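Section 3. Folding the Merkum mailer

The leaflet packed with the Merkum says the box "assembles in seconds." Allow yourself longer than that the first time. The steps below replace the leaflet, which skips the inner panels completely.

Before you start

Work on a flat surface with enough room to open the blank all the way. Clear off tape, pens and scissors. The maker says no tape is needed, and for light contents I have no quarrel with that. For anything heavy, see the note after step 9.

1. Lay the blank down with the printed part number (532) facing the table.

2. Run a thumbnail along every crease. The blanks are sold as pre-scored, but the scoring is shallow on some batches and the board will fold wherever it likes.

3. Fold each crease once toward you, then open it again.

4. Raise the two long sides until they stand on their own.

5. Fold the short inner panels up and over. They should make a double wall at each end.

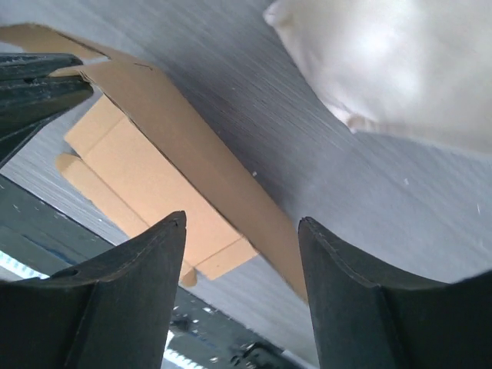

6. Press the small tabs into the slots in the floor. You are supposed to hear a click. I have folded 55 of these and would not rely on the sound. Tug the panel lightly; if it lifts, the tab is not in.

CAUTION: Do not force a tab with a knife or screwdriver. A torn tab cannot be repaired in any way I would trust, whatever the Dolan glue sheet claims.

7. Check that the end walls are square before going further. A leaning wall will push the lid up later.

8. Put in the contents and any padding.

9. Bring the large outer flap over and tuck its front edge inside the front wall.

Note: The leaflet calls this closure "tamper resistant." It opens with one finger. If the box is going in the mail, run a strip of tape across the front edge and another down each side.

Storing unused blanks

Keep them flat and dry. "Moisture safe" on the sleeve seems to refer to the sleeve. The blanks we left in the Urero storeroom in October came out with a curl, and pressing them under books helped only a little.

Revised by Lovisa Moen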